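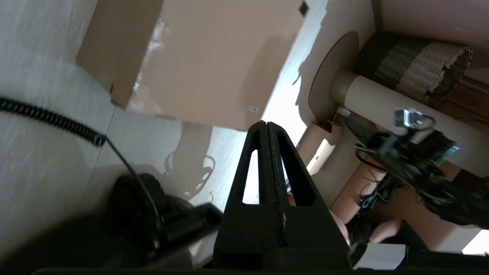
Sanville Department of Behavioral Health, Recovery Outcomes Group

Figure 1. Coiled cable on a pale floor, with a black gripper finger in the foreground.

3.2 Housing after discharge

Residents who leave inpatient treatment often return to the address they gave at admission. Earlier work in this department treated that address as a fixed background factor and entered it once, at intake. The present study recorded housing again at discharge and at each follow-up interview, so that a move could be set beside any change in reported substance use.

The sample was drawn from 400 discharge records held by the Pundo and Hendriks treatment centers. Both centers offer a residential program of eight weeks and refer residents to shared sober housing on request. Records were left out where the resident had transferred to a hospital or had withdrawn consent. Interviews were held by telephone and entered in Clakex, the case record system used at both sites.

Housing was sorted by who else lived in the home and whether any of them drank or used drugs there. We did not ask residents to rate the quality of the home. Staff at Hendriks had found in practice that such ratings followed the person's mood on the day of the call, and the item was dropped before interviews began in October.

Return to use was defined as any use reported by the resident, whatever the amount. This is a strict measure. It places a single drink in the same group as a return to daily use, and readers should keep this in mind when comparing our findings with those of studies that count only heavy use.

Two limits apply to the housing data. Residents without a working telephone were harder to reach, and these may well be the people whose housing was least settled. In addition, house rules in shared sober homes differ widely, and our records do not show which rules were in force at the time of each interview.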